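How many packing demos before the policy stops fumbling soft items?
Posted in: Robot Learning Help > Collecting Demonstrations

Kanokwan Inthanon

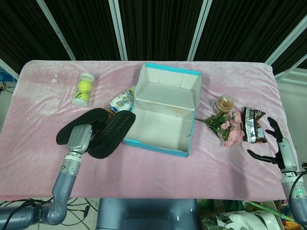

Mixed-item box packing, left gripper on the slippers.

Hi all! I'm recording teleoperated demos for a packing task and having a great time with it, but I've hit a wall. The job is simple to say out loud: pick things off the table, put them in the open box. Hard stuff like the tennis ball tube goes beautifully. The policy I trained on 500 demos grabs it and drops it in as if it had been doing this for years. Slippers are another story -- it closes on the sole, lifts a little, and the slipper swings out and slides off.

All my demos start with the slippers in more or less the same spot, one across the other. I operate both arms myself, one session in the morning and one after lunch. Do I need more data, or different data? And should I keep the episodes where I dropped something and went back for it? I've been deleting those.

Setup is two arms with different end effectors (gripper on the left, multi-fingered hand on the right), pink cloth on the table, about as many soft things as hard ones. Logging goes through Khamphan if that matters.

Premton

Different data, and please stop deleting the recoveries! Those are the best episodes you have. If the policy only ever sees clean grasps, it has no idea what to do once a slipper starts to slide. Tag them so you can filter later, but keep them.

On variety: move the slippers every single episode. Sole up, sole down, side by side, one under the flowers, toes pointing at the box, toes pointing away. We did this with cloth bags in June and went from 500 near-identical demos to 1,311 varied ones, and the jump was wonderful to watch. I suspect most of it came from the variety and I'd have been fine with fewer.

Two more things to try:
Move the box too. Turn it a bit, slide it left or right, fold the lid flaps differently. A flap leaning over an item is a great hard case.
Pick one grasp for the slippers and stick to it. If you pinch the heel in the morning and the sole after lunch, the policy may average the two and grab air. I lost 8 days to that one.

Oh, and slow down right before contact. I used to rush that part because it's boring to drive, and it showed in every rollout.

wustow_fan

more data always helps. also try a different cloth, maybe its slippery

Jarard

Agree with Premton on nearly everything, though I'd go easy on changing the box and the slippers at the same time at first. Do a batch with the box fixed, train, look at the failures, then start moving the box. Otherwise you won't know which change did what.

Also check your gripper signal in the logs. Mine was recorded 2 frames late compared with the camera, and hard objects didn't care but soft ones did -- the arm started lifting before the fingers had closed. Fixing that was an afternoon's work and I was grinning for the rest of the week. Good luck, and post your rollouts when you have them, I'd love to see the slippers go in!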